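Most curtain and backdrop trouble starts with the fabric being folded wet or put away dusty. These notes cover washing, drying, hanging and storing plain dark cloth, the kind used for party backdrops, closet covers and blackout curtains.

## Washing

- Shake the cloth outside first. Dust turns to gray streaks once it gets wet.
- Wash black cotton cold, inside out, with nothing light in the load.
- Skip fabric softener. It leaves a film that picks up lint.
- For polyester, use half the usual detergent and an extra rinse.

Dry on the line if you have room. In the dryer, use low heat and take the cloth out after 25 minutes, even if the hems are still damp. Hems dry fine once it's hung.

## Getting creases out

Fold lines are harder to remove than wrinkles. Hang the cloth the night before and mist it lightly with plain water. If lines are left in the morning, iron from the back through a clean dish towel. A hot iron straight on black polyester leaves shiny marks that don't come out.

## Hanging without nails

Clips are easier on a wall than tacks. Run a cord or thin rod along the top and clip the cloth to it, starting at the two corners, then the middle, then the gaps. Clothespins are fine for holding a side seam where two pieces meet. Sheyla Cusi sews a strip of old belt webbing into her top hems so the clips have something to grip, and it does help with heavier cloth.

Letters and other light decorations can go on after the cloth is up. Lay them out on the floor first and measure the longest row.
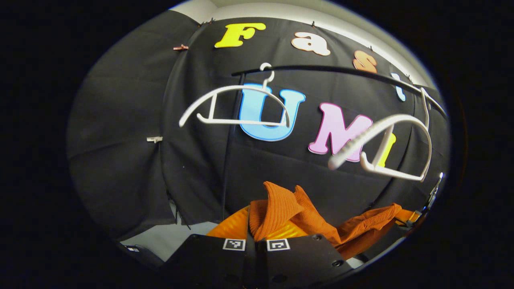 ## Taking it down and storing it

1. Remove decorations before you unclip anything.
2. Unclip the middle first and the corners last, so the weight doesn't pull on one spot.
3. Brush off lint with a damp rubber glove.
4. Roll the cloth on a cardboard tube. Wrapping paper tubes saved from December are long enough if you fold the cloth once lengthwise.
5. Tie it with cotton tape. Rubber bands go sticky and mark the fabric.
6. Write the width and length on a tag.

Keep clips in a jar with a lid. Throw out any with rust on the spring.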